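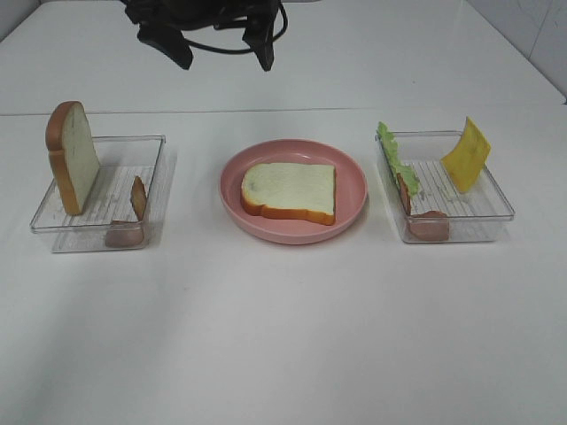
白吐司一片，火腿一片，立在左边的透明盒里，中间是粉色的圆盘子

# 前一天晚上准备三明治，第二天中午面包总是又湿又硬，到底该怎么弄？

Flustiment 互助版 › 厨房与吃饭 › 带饭

**楼主：半夜切番茄**
发表于 2021年7月7日

各位好，先给大家鞠个躬，我知道带饭版里关于三明治的帖子已经不少了，我也翻了两个晚上，翻到眼睛发花，可是越看越糊涂，有人说一定要抹黄油，有人说抹黄油是白费力气，还有人说隔夜的三明治根本不能吃，所以还是厚着脸皮自己开一帖，把我的情况从头到尾讲一讲，麻烦有经验的朋友帮我看看是哪一步出了毛病。

我今年一月换了工作，新单位在 Keltilby 的东边，那一片全是仓库和修车的铺子，方圆走得到的地方只有一家面馆，味道我就不评价了，反正吃了一个月以后我看见那碗汤就想叹气。单位里有一台冰箱，不大，挤一挤还放得下每个人的饭盒。没有微波炉，据说以前有过一台，后来坏了，就一直没有再买。所以热饭热菜是别想了，我想来想去，最省事的还是三明治，冷着吃也像那么回事。

我的做法是这样的，晚上洗完碗，趁灶台还没收拾，就把第二天的做出来。吐司两片，一片抹沙拉酱，铺生菜，铺番茄片，再铺火腿和芝士，盖上另一片，对半切开，用保鲜膜包好，放进冰箱。早上出门前拿出来塞进包里，到了单位再放进冰箱，中午拿出来吃。

听上去没什么问题对不对？可是到了中午，面包里面那一层是湿的，番茄的汁水全都渗进去了，用手一捏就塌，咬一口生菜先滑出来，番茄再跟着滑出来，最后我手里捏着一团糊糊的面包，坐在那里怪不好意思的。更气人的是，里面湿成那样，外面的边角却是干的，硬硬的，嚼起来像在嚼纸板。又湿又硬，我实在想不通这两件事怎么会发生在同一个三明治身上！

我试过的办法有这些：

- 把番茄片放在厨房纸上吸一吸再夹。好了一点点，可是中午还是湿。
- 把吐司先烤过。刚做好的时候很脆，我还挺得意，第二天中午变得很韧，像在跟面包拔河。
- 不放番茄。面包倒是没那么湿了，可是没有番茄的三明治吃着太干巴，我吃到第三天就不想吃了。
- 早上现做。这个效果当然最好，可我早上实在起不来，而且要送小孩，手忙脚乱的，有一天把切番茄的刀都带进了客厅，被家里人说了一顿。

面包我一般买 Gallagher 面包店的白吐司，就是 Keltilby 车站旁边那一家，切好片的，买回来放在冰箱冷藏，一袋要吃好几天。火腿是超市的切片火腿，没有特别讲究牌子。生菜是球生菜，偶尔是叶生菜。沙拉酱是最普通的那种，不是低脂的。

所以我想问的是：

第一，有没有办法晚上准备，中午吃起来还像个三明治？我要求不高，不用像刚做的，只要别塌、别硬就行。

第二，火腿和生菜这些东西，放在包里一路带到单位，夏天会不会坏？我路上要坐公交，再走一段，从出门到进单位冰箱，顺利的时候是20分钟，堵车就不好说了。

第三，如果三明治这条路真的走不通，有没有别的不用加热的东西可以带？最好小孩也能吃，因为放暑假以后她也要带饭去托管班，我不想每天做两样。

写了这么长，谢谢看到这里的朋友。我打字慢，回复可能也慢，但是每一条都会看的。

---

**围裙口袋里有橡皮筋**

楼主你好呀，看到你写“跟面包拔河”我笑了半天，因为我带过很多年饭，这几种失败我一样不落全都经历过，连纸板那个比喻都跟我当年跟家里人抱怨的时候一模一样。我慢慢说，你泡杯茶慢慢看，有些地方我会啰嗦，你挑有用的拿走就好。

先说为什么会又湿又硬，因为弄明白这个，后面的办法就都顺了。湿是番茄和生菜的水跑到面包里去了，这个你已经知道。硬呢，是面包在冰箱冷藏的温度里老得最快。面包里的淀粉放凉以后会慢慢变硬，冷藏室那个温度偏偏最帮它的忙，比放在室温还快，比冷冻更是快得多。你的吐司买回来就放冷藏，一放好几天，还没做三明治呢，它已经开始老了，再隔一夜，保鲜膜要是包得不严实，边上又跑掉一些水，那就是你嚼到的纸板。中间那层因为吸了番茄汁，所以湿。它们就这样在同一个三明治里碰头了。

所以我劝你第一件要改的，是吐司怎么存。买回来当天，分成一次吃的量，每份两片，用保鲜袋装好，把空气挤一挤，直接放冷冻室。别心疼，白吐司很经冻，放上一两个星期都没什么变化。要用的时候，前一晚拿出来放在台面上，袋子不要打开，等它回到室温再开袋，这样水汽凝在袋子外面，面包本身不会湿。或者早上直接用冻着的吐司夹，到中午正好化开，这个我待会儿再讲，对你可能更合适。

第二件，是把“准备”和“夹起来”分成两回事。你现在是晚上一口气全做完，等于让番茄和面包贴着睡了一整夜，神仙也救不回来。我自己的习惯是晚上只准备，早上或者中午再夹。准备包括洗菜、沥水、切片、分盒，这些是费时间的；夹起来其实只要一小会儿，你在单位的茶水间站着就能弄完，手洗干净，纸巾垫好，谁也不会看你。

分盒我说细一点，因为我觉得大部分人失败都失败在盒子上。不用买什么高级的，有盖的平底盒子，能扣严就行。我会这样分：

**干的一盒。** 面包单独放，或者跟芝士放在一起。芝士表面没什么水，跟面包待在一起相安无事。如果盒子里有凸起的条纹，面包放在上面底下能透一点气，不过这个有没有都行，不用专门去找。

**肉的一盒。** 火腿从包装里拿出来以后，表面常常有一层滑滑的水，拿厨房纸轻轻按一下，再放进去。火腿可以折起来放，也可以卷，卷着放比较省地方，拿的时候也不会撕破。要是盒子实在不够用，火腿跟面包放一盒也可以，中间隔开一点，或者拿一小张烘焙纸包住火腿，别让它整夜贴着面包。

**菜的一盒。** 生菜洗完一定要甩干，甩到你觉得够了，再甩一遍。我以前没有沥水篮，就用干净的棉布把菜叶兜起来，站在阳台上甩，邻居看见了还以为我在赶鸽子。甩干以后盒底垫一张厨房纸，菜放上去，上面再盖一张。这样放到第二天中午，叶子还是脆生生的。

**番茄不切。** 这是我最想跟你说的一条！你把番茄整个带去，小番茄就更简单，洗好擦干装在小盒里。中午要吃的时候再切，单位没有刀的话，带一把小孩用的塑料锯齿刀，切番茄足够了，放在包里也安全。小番茄不用夹进去，一口三明治一口番茄，味道是一样的，还省得它们往外滑。

第三件，酱。你抹的沙拉酱里面油多，按说是能挡一挡水的，可你只抹了一面，另一面面包直接贴着火腿或者芝士，湿气从那边也进得去。如果你非要前一晚夹好，两面都要抹，而且要抹到边，抹匀，别在中间堆一坨。黄油比沙拉酱挡得好，因为它冷了以后是硬的，像一层薄薄的蜡，只是要提前拿出来放软，不然一抹面包就破。楼主说有人讲黄油白费力气，我猜那是抹得太少，或者只抹了中间。

顺序也很要紧。最外面是面包，往里是酱，再往里是芝士，芝士贴着面包，火腿夹在两片芝士的中间，生菜放在火腿旁边，番茄如果真要放，就放在最里面，上下都被生菜和肉护着，别让它碰到面包。盐和胡椒也不要提前撒在番茄上，盐一碰番茄就把水逼出来了，你带一小包去，吃的时候再撒。

第四件，切不切开。前一晚不要切。一切开，切面那一整条都露在外面，保鲜膜再怎么包，边上也会干。整个包好，中午用手掰或者用那把塑料刀切。包的话我喜欢先包一层烘焙纸，再放进盒子或者保鲜袋，纸能吸掉一点潮气，保鲜袋能挡住冰箱里的干风。光用保鲜膜，潮气闷在里面，面包皮就会发黏。

烤吐司的事情我也说一句，烤过的面包外面干里面热，你趁热夹，热气出不来，全闷在里面，第二天当然韧。真喜欢烤的，烤完要竖着放凉，平放的话底下那一面会捂出水来。等它凉透了再装。可是我劝你带饭的三明治就别烤了，冷的烤吐司怎么都比不过冷的软吐司。

然后是你问的夏天会不会坏。我不是专业的，只能讲我自己怎么做。火腿、芝士、沙拉酱这些，我一律当成怕热的东西看。从冰箱里拿出来，到进下一个冰箱，中间尽量短，你那个路程顺利的时候我觉得没什么可担心的，可是堵车不好说，所以包里放一块冰袋，跟饭盒贴在一起，再用一个保温的小袋子套住。冰袋前一晚就放进冷冻室，别像我一样，早上才想起来，急得在屋里转圈。冷冻室一般是零下的，冷藏室我会尽量调到4度，你看看你家的冰箱有没有显示，没有的话买个小温度计放进去看一晚，很便宜。火腿开封以后看包装上写的天数，没有写就尽快吃完，闻着不对、摸着发黏、颜色发灰，都别犹豫，扔掉。心疼那几片火腿，回头肚子疼，请假扣的钱能买多少火腿呀。

到了单位要马上放冰箱，别先去倒水聊天。我有一回在走廊里跟同事讲了半天话，饭盒拎在手里晃来晃去，等想起来冰袋都软了。

回到刚才说的，用冻吐司直接夹。这个我觉得是给早上起不来的人准备的。前一晚把火腿、芝士、生菜分好放在冷藏室最外面一格，伸手就能拿到。早上从冷冻室拿出两片吐司，硬邦邦的，没关系，直接抹酱（冻着的吐司反而好抹，不会破），铺芝士和火腿，盖上，包好，塞包里。面包自己还能当半个冰袋用。到了中午它化好了，软软的，你再把生菜和小番茄从小盒里拿出来夹进去，或者就着吃。早上真正动手的时间很短，头发没梳也能做。不过这只算是半个冰袋，天热的时候真冰袋还是要带的。

最后你问小孩能不能一起带。能的，我家小孩那时候最喜欢自己夹，我就把面包、火腿、黄瓜条分在盒子里，让她到了托管班自己组装，她觉得像在过家家，吃得比我夹好的还多。有些小孩不喜欢食物碰在一起，分开放刚好合她的意。只是托管班有没有冰箱，你要提前问清楚，没有冰箱的话，肉和酱就别带了，带果酱的或者带点别的。还有，有的班上有孩子对花生过敏，花生酱也要问一声。

再啰嗦一句，Gallagher 家的白吐司切得比较薄，我也买过，夹火腿刚好，夹番茄就有点撑不住。你可以问问店里能不能切厚一点，我去的时候跟他们说过，他们很乐意的，就是早上人多的时候别去问。

希望你早点吃上不塌的三明治，弄好了回来跟我们说一声呀。

---

**Humine西路的老铁锅**

楼上写得很全了，我大部分都同意，就补充几点，还有一点不太同意。

不太同意的是“番茄不切”。我单位的茶水间小得转不开身，中午大家挤在里面等着接水，我在那里切番茄，番茄籽喷到别人袖子上，从那以后我就不切了。我的办法是头天晚上切好，把中间带籽的那一团挖掉，只留外面的肉，放在厨房纸上，两面都吸一吸，装一个单独的小盒。去掉籽以后水少了很多，带到中午盒底只有一点点水，倒掉就能用。挖出来的籽和汁别浪费，早上炒鸡蛋的时候倒进去，很香。

要是连小盒都不想多带，那就换掉番茄。我夏天常用的有这些：

- 黄瓜，竖着切成长片，把中间的籽刮掉，撒一点点盐腌一下，挤干。注意是腌完要挤干，不是腌完直接放。
- 烤过的彩椒，去皮，擦干，甜甜的，冷着吃特别好。一次烤一盘，冷藏能吃几天。
- 酸黄瓜，切片以后用纸按一按。沾着醋水就夹进去，面包一样要湿。
- 胡萝卜丝，用一点油炒软，放凉。小孩不爱吃胡萝卜的，这样弄多半肯吃。
- 煎得干干的鸡蛋饼，薄一点，折成跟吐司一样大小。这个既能当菜又能当肉，还能隔水。

还有面包。白吐司软，吸水快，确实是最难带的一种。你要是愿意换，可以试试法棍或者小圆的硬皮面包，皮厚，里面夹点湿的也不容易塌，放到中午反而因为吸了一点汁水，比刚做的好咬。我喜欢用硬皮面包夹金枪鱼，鱼要把油沥掉，用叉子压散，拌一点柠檬汁和黑胡椒。前一晚夹好，用纸紧紧包起来，上面压个东西，第二天味道全进去了。这是少数几种越放越好吃的三明治，隔夜才好，所以说隔夜不能吃的那些帖子，你也不用全信，关键看里面夹的是什么，冷藏有没有跟上。

小孩可能咬不动硬皮，给她用软的小餐包，一样的馅儿，两样饭一锅出来，你也不算做了两份。

关于不用加热的别的东西，我列几样我自己真正带过而且愿意再带的：

**冷面条。** 荞麦面或者普通的细面都行，煮好以后过凉水，多过几遍，把外面那层滑滑的淀粉洗掉，沥干，拌一点点香油，就不会坨。酱汁单独装小瓶，中午再倒。配黄瓜丝和撕开的鸡肉。你吃那家面馆吃伤了，可能暂时不想看见面，那就先跳过。

**饭团。** 米饭要趁热捏，捏紧一点，放凉再包。但是米饭进了冷藏也会变硬，跟面包是一个道理，所以饭团我只在天凉的时候带，早上现捏，不进冰箱。夏天不敢，米饭放在热的地方容易坏，这个大家要小心，看着没事也可能有事。

**土豆沙拉。** 煮土豆压碎，拌鸡蛋、黄瓜、火腿，沙拉酱少一点，酸奶多一点。冷着吃最好吃，隔一夜更入味。可以当主食，也可以夹面包里，夹的话记得等到中午再夹。

**卷饼。** 市面上卖的薄饼，比吐司抗湿得多，生菜、肉、芝士卷起来，用纸包住下半截，吃的时候往下撕，不会掉一身。我觉得如果楼主最烦的是食材滑出来，卷饼是最该试的。

饭盒我花了不到100元，买了几个大小不一样的，能套在一起收，吃完以后把小的放进大的里面，回家的包就轻了。透明的比较好，打开冰箱一眼看得出来是什么，不用一个个揭盖子。我以前用不透明的，有一次把装姜片的盒子当成火腿带去了单位，那天中午过得很寂寞。

收拾冰箱也顺便说一嘴。带饭的东西最好固定放在一格，别跟家里晚上吃的混在一起，不然早上一开门，火腿不见了，问谁都说没吃。我家是放在第二格靠门的地方，上面贴了张纸条写着“明天的”，灵不灵看运气。

你说早上要送小孩，那我觉得你可以把晚上的活儿再往前挪一挪，做晚饭的时候就顺手把第二天的生菜洗了。反正水都开着，砧板也拿出来了。等吃完饭再洗，人一坐下就不想动，我太懂那种感觉了。注意先切菜后切肉，生肉碰过的砧板和刀要洗干净了再拿来切三明治里的东西，这些东西是不再加热的，比炒菜要讲究些。

---

**今天也忘了带勺子**

我没有上面两位那么会做，就说一个懒办法，单位冰箱里放一瓶沙拉酱和一包吐司，写上名字。每天只带火腿和菜。酱每个人家里都有，单位再放一瓶就不用来回带了。吐司放单位冰箱会变硬，我知道，所以我放的是冷冻那一格，中午拿出来放一会儿就软了。

如果单位冰箱没有冷冻格那当我没说。

还有火腿如果是一整包带去，开了以后要夹紧，我用晾衣服的小夹子，很好使。

---

**楼主：半夜切番茄**

谢谢三位！我把几条回复抄在一张纸上贴在冰箱门上了，家里人看见问我是不是要考试，说加起来得有2000字的复习资料。

先跟围裙姐姐（或者哥哥，抱歉我乱叫）报告一下，冻吐司我试了。以前真的不知道冷藏会让面包变硬，我从小家里就是这么放的，我妈还特地嘱咐过我买回来要放冰箱，我准备找个合适的时候跟她讲。第一次我开袋太早，面包外面有点潮，第二次照你说的等它回温再开，就好了。早上用冻着的直接夹也试了，到中午是软的，边也不硬，我坐在那里一边吃一边觉得自己很了不起。

生菜甩干我以前也是敷衍，随便抖两下就算数，这次认真甩了，阳台地上一大片水，才知道原来菜叶里藏了这么多。

番茄我两种都试了。整个带去切，切得歪歪扭扭，不过汁水都在嘴里，没有到面包里，我很满意。挖掉籽的那种更适合我女儿，她本来就不喜欢籽，每次都要用手指头抠出来，弄得到处都是。托管班我去问了，有冰箱，也不让带花生酱，幸亏提前问了一声。

卷饼下个星期试，薄饼已经买了。土豆沙拉周围的人都说好吃，我没有等到中午夹，晚上站在冰箱前面就吃掉了半盒，所以第二天还是带的火腿。

单位冰箱的冷冻格我去看了，里面塞着一袋冻得结结实实的饺子，不知道是哪年的，占了一大半地方。我贴了张便条问是谁的，还没有人来认。等那袋饺子有了着落，我就把吐司放进去。

另外想再请教一下铁锅师傅，烤彩椒去皮有没有省力一点的办法？我昨天撕了半天，皮和肉一起下来了，指甲缝里都是。

---

**Humine西路的老铁锅**

烤到皮发黑起泡，别怕它黑，拿出来趁热放进大碗，扣个盘子焖着，焖到不烫手再撕，一撕一大片。别用水冲，一冲香味就跑了，手上沾点水慢慢抹掉碎皮就行。撕完用纸擦干再装盒，不然又要把面包弄湿了。

饺子建议扔掉。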